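Cloddale Cotton Throw — Mint

Home / Bedroom & Living / Throws and Covers / Cloddale

In stock in Mint, Oat and Slate. Ships from our Maldonado Street shop.

We've carried the Cloddale throw for a good few years now and it is still the one I pull off the shelf when somebody comes in and says they just want something soft that they won't have to be precious about. It's all cotton, with no fringe and no tassels for the cat to get hold of, and it folds down small enough to live in the bottom of a linen cupboard until April or so, when the evenings start to turn and everyone in the house suddenly wants one.

The Mint is our most popular colour by a long way, and I should say a word about it, as we do get emails. It's a green that leans toward turquoise in good light and goes noticeably deeper down in the folds, so if you're trying to match it to a cushion or a painted wall, please ask us for a swatch first. They're free and we're always happy to pop one in the post.
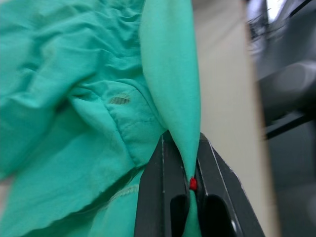

Catalina Retamal
Bedding and soft furnishings buyer

The finish is matte, with no sheen to it at all, and you'll find it creases the way cotton does. I rather like that. If you prefer a smoother look on the end of the bed, give it a good shake while it's still slightly damp, pull the edges straight and dry it flat or over two lines. A warm iron will do the rest, though I can't say I've ever bothered with mine at home!

Washing is easy. Cool or warm machine wash, mild detergent, and keep it away from white towels the first couple of times. It can go in the dryer on low, but it will come up softer and last longer on the line. Please don't use fabric softener — it coats the fibres and the throw loses that nice dry feel. Our own shop one has been through the wash more times than I'd like to admit and has only got better.

If you're after something heavier for the middle of winter, have a look at the Rivach wool blend, which Nahuel Acuña in our shop will talk to you about for as long as you let him. The Cloddale is more of an all-year piece, lovely over the arm of the couch or as a top layer on a child's bed.

Details
Fabric: 100% cotton
Weight: 420 gsm
Wash: 30 degrees, similar colours
Care: low tumble dry, warm iron, do not bleach
Returns: 25 days, unwashed

Swatches and colour questions: ask for Zulema Quiroga at the front counter, or use the contact form.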